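Search this site Go

The Slow Return of the Town Reading Room

8 min read

June 11, 2020

The reading room in Prendasthorpe has been closed since March, and the people who used it have started to say what they miss. Most of them mention the chairs first. After that it is the clock, the radiator under the north window, and the fact that they could sit there for a whole afternoon without buying a cup of coffee.

The room is on the second floor of the old Polleo building, above what used to be a shoe store. It has 55 seats, one long table for newspapers, and a wall of local records that are kept behind glass. It is not part of the public library, which is across the river. It never lent books. People came in, hung up their coats, read what was there or what they had brought with them, and left.

Rooms like it were once common. Between the end of the Civil War and the 1920s, mill owners, churches, lodges and temperance groups opened them in towns of every size. Some charged a penny. Many were meant to keep young men out of saloons, and the rules on the walls said so plainly. Most had a stove, a rack of papers, and a table for writing letters. When the public libraries grew, the reading rooms were folded into them or shut, and the buildings went to other uses.

A few held on. The one in Prendasthorpe did so mainly by being cheap to run. The building was left to the town on the condition that the second floor stay open to readers, and successive town councils found it easier to leave the heat on than to go to court over the wording.

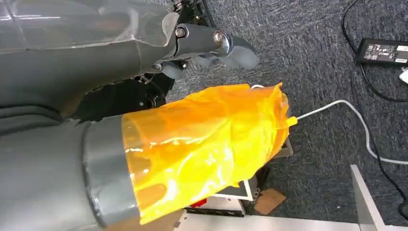

By the 1990s the room was drawing very few people. The newspaper table had been cut from nine titles to three, and the record wall was opened only on request. The sign-in book for one October from that time shows 268 visits, many of them by the same handful of names. There was talk of turning the floor into offices. A plan was drawn up, priced, and put in a drawer.

What changed was work. In the last ten years a growing number of people in the town have had jobs that can be done on a laptop, and a good many of them live in apartments that were not laid out for it. They found the reading room on their own. The sign-in book for last October shows 737 visits, and the handwriting is mostly new.

The older regulars did not always welcome this. There were complaints about typing and about chargers. For a while two notices hung side by side near the door, one asking visitors to keep their devices silent and the other, older and in a better frame, asking them not to spit. The town kept both.

A truce was worked out in the end by moving the furniture. The newspaper table went to the north window, near the heat. Laptop users got the south side, which has more outlets and worse light. The record wall stayed where it was, and the strip of floor in front of it was left clear so that a cart could get through. Talking was allowed on the landing. Food was not allowed anywhere, though the rule on food was the one people were most willing to bend.

The arrangement in Prerkberg, two hours to the west, is different. There the reading room was closed in the 1970s and opened again four years ago in a former bank, with money from the county. It has bookable desks, a phone room, and a door that unlocks with a card. It fills up by nine in the morning. Some people there like it very much, and others say it feels like an office that has lost its company.
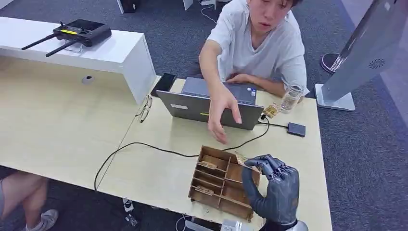 One reader of this magazine wrote in after our last piece on public rooms to say that the booking system was the whole trouble. If you have to reserve a chair, the letter said, you only go when you have a reason, and I never once had a reason to go to the old room. I went because I was walking past it.

That is a fair description of how these rooms used to work. They depended on passing traffic, and on being open at hours when everything else was shut. The Prendasthorpe room kept evening hours until 1988, and people who grew up in the town remember the lit windows over the dark store. When the evening hours went, the high school students went with them, and they have not come back in any number.

Hours cost money, of course. A room needs someone in it, and for most of its life the room in Prendasthorpe had one paid attendant at a time. The attendant put out the papers in the morning, took them in at night, kept the sign-in book, and dealt with the window that sticks. The post is part-time now. When the attendant is out sick, the door stays locked and a card goes up.

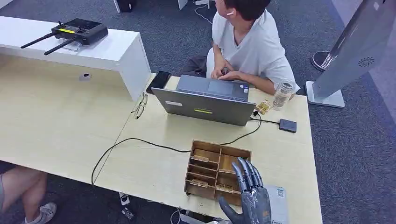
Money is also the reason the record wall has never been properly sorted. It holds tax rolls, mill account books, school yearbooks, and a long run of the town's two dead newspapers. In 2011 the Cherkaoui bequest paid for acid-free boxes and a new lock. It did not stretch to a catalog. Anyone looking for a family name has to start at one end and keep going, and people do this for days at a time. They are some of the quietest visitors the room has.

Sorting the wall has come up again this spring, while the room is empty. The town clerk's office has suggested that the closure would be a good time to take everything down, list it, and put it back in order. The objection is that a job like that tends to run long, and a room that is closed for sorting can stay closed after there is any need for it. Both sides have the old office plan in mind, which is still in its drawer.

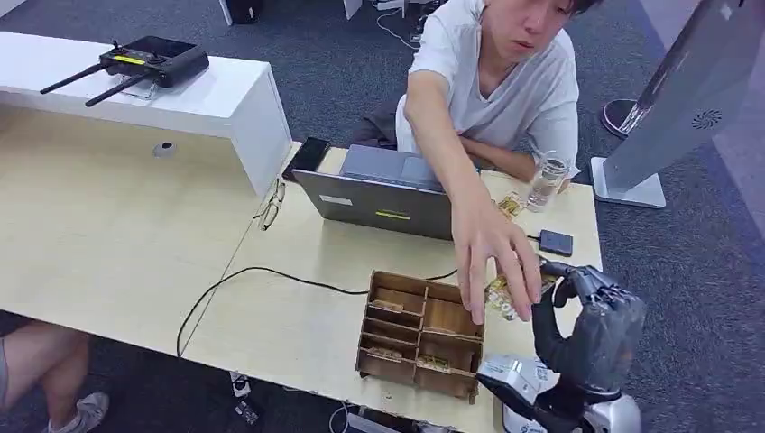
Reopening will be a matter of spacing. With the seats set six feet apart, the room can hold fewer than half the readers it did. The long newspaper table is the hardest problem, as it was built in one piece inside the room and will not go through the door. One idea is to use only its two ends. Another is to stop putting out shared papers for now and let people bring their own, which several regulars have said would defeat the purpose of coming.

The county has told its towns to expect guidance on indoor public spaces later in the summer. Prerkberg plans to cut its bookings to half-day slots and wipe the desks down in between. Prendasthorpe has no bookings to cut. The likely answer there is a sheet of numbered tokens on a hook board by the door – take one when you come in, hang it up when you leave, and if the hooks are bare, come back later. The board already exists. It was used for coats until the hooks on the landing were put in, and it has been leaning behind the record wall since then.

The windows were opened last week to air the place out, including the one that sticks. From the street the clock could be seen through it, still running, four minutes slow.

Related stories
What Happened to the Penny Library
A Short History of the Public Bench
Towns That Kept Their Evening Hours
How to Read an Old Tax Roll
The Last Shoe Store on the Block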